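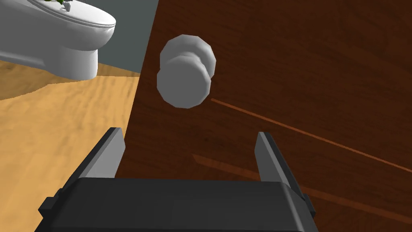 Section A – Doors and round knobs

Staso household arm, simulation stage. Complete every line before the task file is passed to the hardware bench. Mark each item OK, FIX or N/A and write a comment for anything marked FIX.

A1. Approach starts with the fingers open. OK.
Comment: The knob sits above the fingers and a little left of the gap, so the planner has to correct sideways before it closes. Correction must finish before contact.

A2. Grip force limit set in the task file, not carried over from the last task. FIX.
Comment: Limit was blank and the default was used. Set it to 30 newtons for knobs and run it again.

A3. Collision model of the knob checked against the visible one. OK.
Comment: The knob is drawn with coarse facets. That's acceptable for looks, but the contact shape has to be round or the fingers will catch on edges a real knob doesn't have.

A4. Door swing kept clear of fixtures. FIX.
Comment: There is a toilet in the room with a plant on top of it. Add both to the keep-out list. The plant was left off the first version.

A5. Stop command tested mid-turn. OK.
Comment: Arm holds position and doesn't spring back. Log entry 644.

A6. Person-in-doorway test run with the door closed and with the door partly open. N/A at this stage.
Comment: Goes to the bench checklist. Do not sign the bench sheet from simulation results.

Section B – Tabletop work

B1. Keep-out zones drawn for every loose object, including those the task doesn't use. FIX.
Comment: Zones cover the larger objects only. The beaded chain needs one too – thin items are where we get most of our missed contacts.

B2. Thin or pointed parts given extra clearance. FIX.
Comment: The grey rod with the red tip is close to the right finger. Slow the arm down on that side and widen the margin.

B3. Framed items handled by the frame and never by the picture surface. OK.
Comment: Rule is in the task file. Applies to mirrors and glass as well.

B4. Objects hidden behind the gripper still tracked. OK.
Comment: The near edge of the painting can't be seen past the housing from this view. Position has to come from a second view or from the last good reading, and the log must say which.

B5. Full run repeated 200 times with random start positions. Not yet done.
Comment: Use the Wiveo batch script. Keep the failed runs as well as the passes.

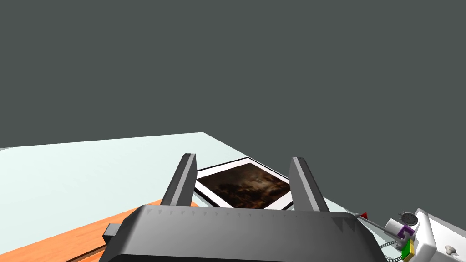
Zlatko Krasniqi: I'd move B4 ahead of B1. If tracking drops out when the gripper covers something, the keep-out zones are drawn in the wrong spot and the rest of the section is a waste of time. I'd also want B5 split, with the failures sorted by cause before anyone starts changing margins.

Reply: Agreed on the order, it will change in the next issue. B5 stays as one item for now, but the cause of each failure goes in the comment field.

Section C – Sign-off

C1. All FIX items closed and re-run.
C2. Task file version written on the sheet.
C3. Checked by someone who didn't write the task.
C4. Copy saved to the Clerkero folder.

Any sheet with more than 4 open items goes back to the author without review.

Related checklists
Bench checklist: doors and drawers
Gripper pads: inspection and replacement
Stop button monthly test
Naming rules for task files

Staso Safety and Test – questions to the test desk | © Staso | Back to top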